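Demonstrators wanted for open day, February

Clandico is looking for two people to help run its robot open day at the Vemau building. You will greet visitors, reset the table between runs and answer basic questions. Shifts run from 9 a.m. to 3 p.m. and pay $20 an hour.

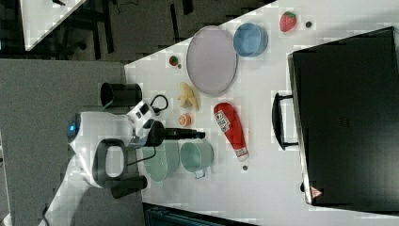
Mobile robot at the tabletop station with toy food and dishes.

No technical background is needed. Training is given the afternoon before. You should be comfortable talking to groups and standing for long periods.

To apply, write to Duyên Vi, Clandico, Room 338, and include a phone number.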